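Travel Help > Community > Grinanport and the islands > Village visits

Staying with a family in Stimodden – what do we bring and who do we ask?

Posted by fernby_walker, October 19, 2020

Planning ahead for June. Two of us, eight nights, first stop Grinanport and then up to Stimodden for the weaving villages. We've been offered a room with a family instead of the guesthouse and would love to say yes but worried about getting it wrong. Do we pay the family direct? Do you bring presents? And is it ok to turn up at the old meeting house (the one with 1869 over the door) or does somebody have to take you in? Guidebook is useless on all of this, half a page and most of it's about the ferry.
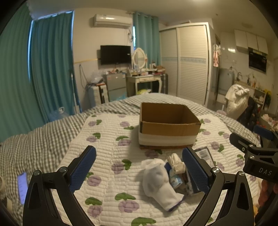
Also how much can we carry up there. The bus from the harbour to Stimodden sounds tiny and I've read bags go on the roof. I've started laying things out on the bed, so far it's a white sock, a couple of packets and something in crumpled paper next to an open cardboard box, so not exactly an expedition. Do people post things ahead or just squash it all in a rucksack? Any help welcome, esp from anyone whos done it recently.

mamo_and_back

Did this two years ago, best part of our trip. Pay the family direct, in cash, on the first evening. Ours was 80 a night for the room with supper and breakfast, might have gone up. Small notes if you can – there's no bank past Grinanport and the shop won't change big ones.

Meeting house: don't just walk in. Ask your hosts the day before and they'll send word to the elder's house, then somebody walks you over. Took us five minutes to arrange. Shoes off at the step, no photos upstairs, and if you're offered the tea drink at least some of it. It's very smoky. You get used to it.

Presents, yes but small. Tea, sugar, soap, school pencils. Give them to the oldest woman in the house, not the kids.

Bus takes 16 people and a lot of chickens. Rucksack is fine. A box is fine too if its tied up properly, the lad on the roof throws everything.
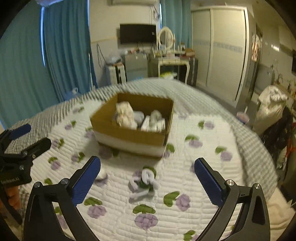 What to say when you arrive

Forgot this bit. Learn the greeting before you go, they really do notice. Wait at the gate till someone calls you in, even if the door's open. It feels daft standing there but walking straight up is rude. And sit where they put you – the mat by the window is for the grandfather.

harbourbus

Just stay in Mamo, its nicer and has hot water. Stimodden is ok for a day.

stilton_jen

Wouldn't agree with the above, Mamo is lovely but you won't see any weaving there apart from the shop stuff. Different thing altogether.

One to add on the bus – it goes from behind the fish market in Grinanport, not from the ferry steps whatever the sign says. Be there early, it leaves when it's full. We waited an hour, then had to stand most of the way up.

Don't know about posting things ahead, never tried it. I'd ask your hosts.

Contact us | © Travel Help Community | Back to top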